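Brimus Operator Guide
Section 6: Recording demonstrations in the simulated bench (Blocks and Panel task)
Revised 18/09/2026
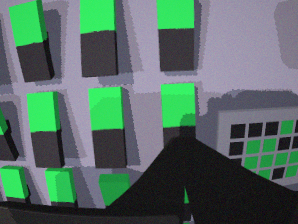

6.1 What this section covers

Use this section to record demonstrations by remote control in the simulated bench. You move the arm with the Bidia hand controller, the gripper on screen follows your hand, and Brimus saves the motion together with the wrist view. The saved takes are later used to train the arm to do the task without an operator.

The Blocks and Panel task starts with upright blocks standing in loose rows, each with a green upper part and a dark grey lower part. The light grey panel with green and black squares is off to one side. In each take you pick up one block, carry it to the panel, and set it down at the square named in the task line.

If you are recording on the physical arm, go to Section 7. Do not use the settings in this section on the physical arm. The speed limits are different.

6.2 Before you start

You need:
- a workstation with Brimus installed and a Kurar licence key entered
- one Bidia hand controller, charged, with its wrist strap
- a chair or standing space with clear room on all sides of your controller arm
- a session name from your project lead

Note: The controller will work while plugged in to charge, but the cable pulls on your wrist and the pull shows up in the recorded motion. Charge it first if you can.

6.3 Load the task

1. Open Brimus and choose Simulated Bench from the start page.
2. Choose Blocks and Panel from the task list. Loading can take a minute the first time.
3. Enter the session name. Use lower case and no spaces.
4. Set View to Wrist. The overview window can stay open beside it while you learn the task, but it is not saved with the take.
5. Set Shadows to Stepped. The shadow edges will look jagged. Leave them that way, as the training settings expect it.
6. Press Reset once. The blocks and panel are placed again and the arm goes to its start pose.

Note: The starting view is not the same every time. Some blocks may be only partly in view, and the gripper may cover a corner of the panel. You do not need to reset for either of these.

6.4 Pair and centre the controller

1. Hold the power button on the Bidia until the light turns steady white.
2. In Brimus, choose Devices, then Pair.
3. Put the strap on and hold the controller in front of you at elbow height, pointing at the monitor.
4. Squeeze the side grip and hold it. The gripper on screen now follows your hand.
5. Move your hand slowly left, then right. The gripper should move the same way. If it moves the opposite way, release the grip, choose Flip Sideways and try again.
6. Release the side grip. The gripper stops where it is.

Letting go of the side grip is how you rest your arm or bring your hand back to a comfortable spot. The arm holds still until you squeeze again. This is called clutching, and you may do it as often as you like before a take. During a take, try to keep it to the two places described in 6.5.

CAUTION: Check that the device name at the top of the window reads Bench (Sim). If it shows the name of a physical arm, stop and disconnect before you squeeze the side grip.

6.5 Record a take

1. Read the task line at the bottom of the window. It gives the row the block is in and the square you will place it at.
2. Press Record. Wait for the tone.
3. Squeeze the side grip and raise the gripper until it is clear of the block tops.
4. Move across to the block. Approach from directly above. The blocks stand close enough together that a low sideways approach will usually knock a neighbour.
5. Turn your wrist until one finger will go down on each side of the block, in the gaps between it and the blocks next to it.
6. Lower the gripper until the fingertips are level with the dark part of the block. Holding it by the green part alone lets the block swing.
7. Pull the trigger gently until the fingers close. You will feel a short buzz from the controller when both fingers are touching.
8. Lift straight up. Clutch here if your arm is in an awkward position.
9. Carry the block to the panel at an even speed. Clutch a second time above the panel if you need to.
10. Line the block up with the square, using its shadow as a guide. The panel is tilted in the wrist view, so squares at the far side look closer together than they are.
11. Lower the block until you feel the second buzz, then let the trigger out slowly.
12. Raise the gripper clear and press Stop.

A take should run at a natural pace. Do not rush the carry to make up for a slow pick. Small corrections near the block are fine and should be left in.

6.6 When one finger hides the block

From the wrist view, a finger can cover a large part of the lower right of the picture, and the block you want may be behind it. To bring it back into view:

- Raise the gripper a little and turn your wrist a quarter turn to the left.
- If the block is still hidden, release the side grip, press Look to tip the wrist view, and squeeze the grip again.

Do not guess at the position and close the fingers. A blind grasp that happens to work is still a poor take. Mark it Discard.

6.7 Keep or discard

After you press Stop, Brimus asks you to label the take. Choose one:

Keep: The right block was placed at the right square and no other block fell.
Keep with note: The block was placed, but you bumped another block or had to regrasp. Type a few words, such as "touched block behind".
Discard: The wrong block, the wrong square, a dropped block, a blind grasp, or any pause where you were distracted.

Record 18 takes marked Keep, then stop for a rest. Most projects ask for some 200 kept takes for each task. The Bragança task set uses the same labels, so takes from both sets can be stored in one session folder.

6.8 Common problems

The gripper lags behind your hand.
Close the overview window. If the lag continues, set Detail to Low and restart the task.

The gripper drifts when your hand is still.
Set the controller flat on the desk and choose Devices, then Zero. Discard the take you were recording.

The block slides out during the lift.
The fingers were too high or not square to the block. Lower the gripper further before closing, and check the wrist angle.

A block is leaning after Reset.
Blocks near the edges of the view can look tilted because of the viewing angle. Check the overview window. If the block is leaning there as well, press Reset again.

The take will not save.
The session name probably contains a space or a capital letter. Rename the session and press Save Last Take before you record anything else.

6.9 End the session

1. Label any unlabelled takes. Brimus will not close the session until this is done.
2. Choose Session, then Close and Upload.
3. Turn the controller off and put it on its charger.

To review or trim saved takes, see Section 8.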